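Workers at Drilbridge, a returns and repacking business in Kovmont, are spending part of each shift teaching machines to handle small goods, a change the company says will alter most of its sorting jobs by next year.

The company started the program in September with 28 of its staff. They work with hand-held grippers fitted with cameras, picking up and setting down the mixed items that customers send back. The recordings go to Gresto, the software firm that is building the sorting system.

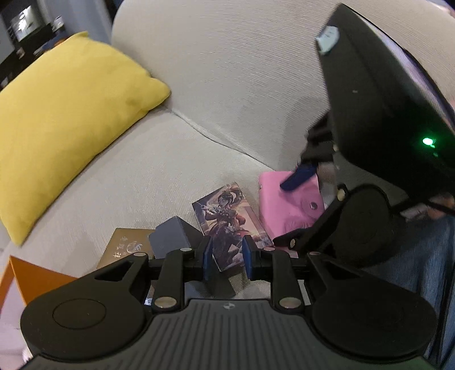
*A gripper at a card printed with fantasy artwork, with a second one on a pink instant camera.*

Pádraig Sheehan, who runs the floor at Drilbridge, said cards and small boxes were put on the list early because they slow down the current line. "A mug is easy. A card is thin, it slides, and you have to come at it from the right side," he said.

Sessions are held on sofas and low tables as well as at the benches. Gresto asked for soft surfaces after its first trials at the Carbone warehouse, where items were handled only on hard counters.

Staff record for up to 40 minutes at a time and then go back to regular duties. Pay is the same for both. Some workers have said the grippers are tiring on the wrists, and the company has agreed to a longer break between sessions — it had been 10 minutes and is now 20.

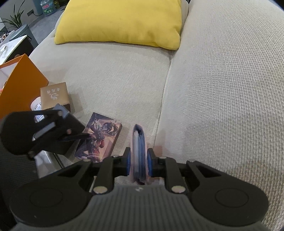

KOVMONT, Oct 5, 2021 — Drilbridge said it had logged 1557 recordings so far, of which 856 were accepted by Gresto. The rest were turned down, mostly for items dropped or held out of view.

No layoffs are planned, according to Sheehan. Sorters who want to stay on the floor will check the machines' work and deal with goods the system can't place. Others can move to customer service, and training for that starts once the first sorting arm is installed.

A written agreement on job grades is still being discussed. Employees have asked that time spent recording count toward seniority, and the company has said it will answer before the next schedule is posted.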